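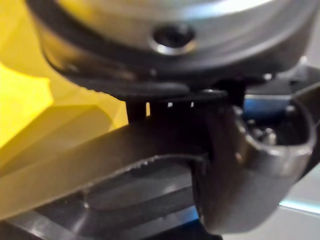

Yellow shelving is the first thing people ask us about at the Viscombe storeroom, usually in the form of “did you really have to?”, and the answer is that we grew very fond of it. It began with one unit bought for the Heffernan Road workshop, and we liked it so much that the rest followed. Dark things show up on it beautifully: anything black stands out sharply against that yellow, even when you only catch a corner of it, and if you've ever hunted for a black part on a grey shelf you will know what a kindness that is.

How should I set out trays on the top shelf?

In a single row along its length, please, all facing the same way, with a little gap between one and the next so that fingers can get round the rim. Nataša Vukadinović, who wrote our first labelling guide, likes to start from the far end and work back towards herself – I do it the other way round, and we have agreed to differ.

Where do the padded pieces go when they aren't on a shelf?

Into a light grey plastic bin on the floor beside the unit. A cardboard box inside lifts everything to a friendlier height, so the padded pieces can sit on top of it and you needn't bend double to reach them.
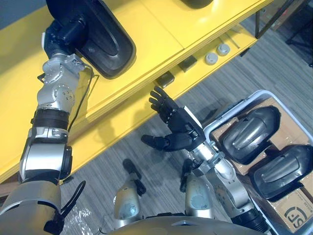 What belongs on the lower shelf?

Small things, on the whole: discs, thin rods, little square boxes. We do let them spread out a bit, as the shelf above casts a shadow and a tidy heap is surprisingly hard to sort through in poor light. Do keep labels facing up, though. There are 617 lines in the Grellero stock book now, and a box with its label turned to the shelf can hold you up for a good part of the morning.

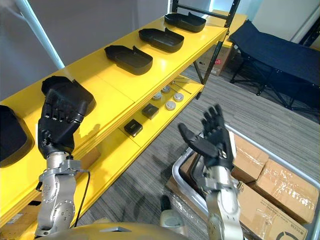
How do I clean the yellow surfaces?

A soft cloth and warm water with a drop of washing-up liquid, then a dry cloth straight after. The gloss shows smears, I'm afraid, so we go over ours every 7 weeks and again before the December stocktake. Please don't use scouring pads, as we learnt to our cost at Liltudlow.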